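How do people choose and pay for a robot?

Have you ever saved up your pocket money for something really big? Maybe it was a bike, or a game, or a pair of skates, and you had to put a few dollars in the jar every week and keep counting it until there was enough. Well, grown-ups who want to buy a robot have to do very much the same thing, only their jar is a lot bigger and they usually call it a budget.

A budget is a plan for money. It says how much you have, what you need to buy, and what you would like to have left over at the end. Let's pretend we are in charge of one together!

Our robot is going to work at Hatadby, a grocery packing shed where people fill boxes of fruit and vegetables for families. The first question is a very plain one: what do we want the robot to do? It is tempting to start by looking at all the shiny robots in the catalogue (I always want to), but the people at Hatadby wrote down the job first. They wanted an arm that could pick things up from one container and put them into another, gently, all day long. 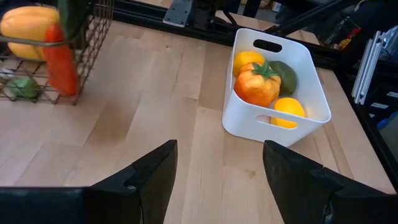
Choosing the fingers is my favourite part of the planning. A robot arm usually comes with nothing on the end of it, a bit like a broom handle without the broom, so you have to buy the hand as well. The hand is called a gripper. Two flat black fingers can close on something small and smooth, like the yellow lemon shape in the white bin, but the big ribbed tomato shape beside it is much wider, and the fingers have to open far enough to go around it. So before you spend any money, you measure your biggest thing and your smallest thing. Pretend fruit is very handy for practising, and it doesn't go squishy if you squeeze too hard.

Next come the parts that people forget. A robot needs a strong table, and something to bolt it to, and cables, and a computer to tell it what to do. It needs a safe space around it too. At Hatadby the planners found 137 separate things to put on their list, and a good many of them were only screws and brackets!

Then you ask for prices. A price that a shop writes down for you is called a quote, and it is wise to get more than one. Hatadby asked two shops, Druvumeck and Haque. The spare fingers from Haque cost 70 dollars a pair, and Druvumeck wanted more than that but would deliver them for free - so you have to add everything up before you know which is the better buy.

It's a good idea to keep some money back as well. Hatadby put aside 1,000 dollars for surprises, like a part that breaks or a cable that is too short. They also thought about how long the robot should last, and decided on 5 years.

Try it yourself: think of one job at home you would like a robot to do. Write down what it would have to pick up, and where it would put it. Now make a list of everything you would need to buy, and don't forget the table!

Words to know
Budget: a plan for money.
Gripper: the part of a robot that holds things.
Quote: a price written down for you before you buy.

From the Rikusley children's pages, September 28, 2025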